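Pernmont swap shed to reopen in May after roof repairs

The Pernmont swap shed will open its doors again in May, four months after a leak in the roof forced it to close. The shed, behind the old bus depot on Tikberg Road, lets people hand in household goods they no longer want and take away others free of charge.

Rain came through above the back shelves in January and spoiled most of the books and soft toys stored there. The rest of the stock was moved to two garages lent by neighbours. The repair work has now been finished, and the shelving along the back wall has been replaced.

The town council paid for the new roof covering. A further 3,000 pounds came from a collection held in local shops over the winter, and this money went on the shelves, a new door lock and better lighting over the sorting area.

Opening hours will change. The shed used to open on two mornings and one afternoon a week, but from May it will be open for three mornings, from 9.30am until noon. One evening session a month will be added for people who work during the day. Times will be posted on the shed door and in the library.

The limit on how much each household can take stays as it was, at six items a visit. There is no limit on how often people can come, though users are asked to leave baby equipment and school clothing for families who need them. Traders are not allowed to take stock for resale.

The shed had 224 households signed up when it closed. Those cards are still valid and do not need to be renewed. New users can sign up on the spot with proof of an address in Pernmont, Tikberg or one of the villages on the Trulden side of the river. Trulden residents could not join before, and they were let in after the parish there agreed to pay a share of the running costs.

Goods left outside the door while the shed was closed have been a problem. Several bags were opened by foxes and two mattresses had to be taken to the tip at the council's expense. Residents are asked to hold on to their items until the first open morning, when extra tables will be put out for sorting.

Anything handed in must be clean and complete. Items that fail the check are given back to the person who brought them. 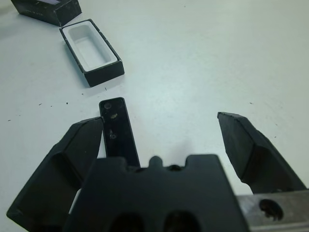

What the shed will take

Crockery, pans, cutlery, books, board games, puzzles, picture frames, bedding, curtains, garden hand tools and small pieces of furniture that one person can lift are all accepted. Clothes are taken in every size, but they should be washed and folded. Shoes should be tied together in pairs.

Electrical goods will be accepted for the first time — but only at the evening sessions, when someone trained to test them will be there. Kettles, lamps, radios and toasters are fine. Heaters, electric blankets and anything with a damaged lead will be turned away.

The shed cannot take mattresses, car seats, cycle helmets, paint, medicines or open food. Large furniture can be advertised on a card on the notice board instead, and cards will stay up for 30 days.

Café and repair table

A repair table is planned for later in the year if enough people come forward to help. It would deal with simple jobs such as loose handles, wobbly chair legs and torn seams. The Marchetti bakery, which stands across the road from the depot, has offered to supply tea and rolls at cost price on the first morning.

Parking

Work on the depot yard is due to go on until the summer, and the main gate will be shut to cars. Drivers should use the lower gate and follow the signs to the left. There are four spaces close to the shed for unloading, with a limit of 15 minutes. The path from the bus stop is open and has been resurfaced, and a ramp has taken the place of the two steps at the shed door.

People who cannot get to the shed can ask for a collection of up to three bags. Collections will be made once a fortnight within the town only, and must be booked at the library desk. Trulden may be added to the round in the autumn.

Running costs for the coming year have been put at 3,000 pounds, most of it for insurance and electricity. The council will cover half and the Trulden parish a quarter, with the rest to come from a donations box by the door. Using the shed will remain free, and there is no charge for a card.

Unclaimed goods are kept for eight weeks. After that, clothes and bedding go to a textile bank and books are offered to the hospital waiting rooms. Pans and other metal items go for scrap, and the money is put towards the electricity bill.

Sign-up forms can be picked up from the library during its normal hours.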